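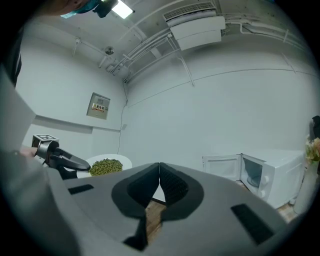 Brahim Chraibi asked at the Altitach demonstration whether an operator who had never used the Porkeo could work a pair after one morning, and whether a left-handed operator needed a different build. The left and right units are the same apart from the marker cube. Training time depends on the task, and we do not quote a figure for it.

Porkeo hand-held gripper, paired set

The Porkeo is held in the hand and closed by the operator's grip. It is used to record manipulation tasks in ordinary rooms, with no robot arm present. Sets are supplied by Flekilwood and serviced through Makowska.

Specification
Fingers: soft, curved, with textured inner pads; sold in pairs
Housing: grey, one handle per unit
Tracking: printed marker cube, one per unit
Status light: green
Service interval: 200 hours of use
Spare finger pairs in the case: 3
Warranty on housing: 5 years
Warranty on fingers: none, wearing part

Demonstrations

The Altitach room is set out as a small kitchen corner and is used for tasks with a microwave oven, plates and dry goods. Both units are worn in for a day before visitors handle them, as new pads grip more firmly than used ones and give a false idea of the effort needed.

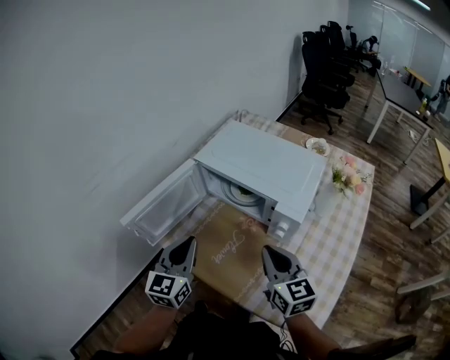 Paired set in use at the microwave, door open.

Visitors may try the set seated or standing. Groups are limited to 5 people. Long sleeves should be rolled above the wrist so that fabric does not cover the marker cube. Loose grain is swept up between turns; a single bean under the finger bracket is enough to stop it closing fully.

Finger change takes one hex key, supplied. Release the bracket, lift the finger straight out and fit the new one with the pad facing inwards. Check that the tips meet before recording. Fingers from the earlier model do not fit.
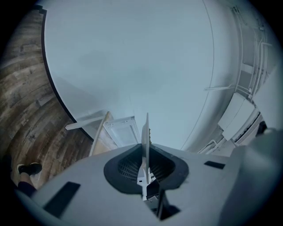
Jadwiga Olszewski wrote after her visit that the weight was acceptable for short tasks but that her wrist tired when she worked above shoulder height, and she asked for a lighter handle. A revised handle is due in May. It will fit existing housings.

Orders and visit requests: use the form on the Flekilwood contact page.
Page last revised 23 January 2022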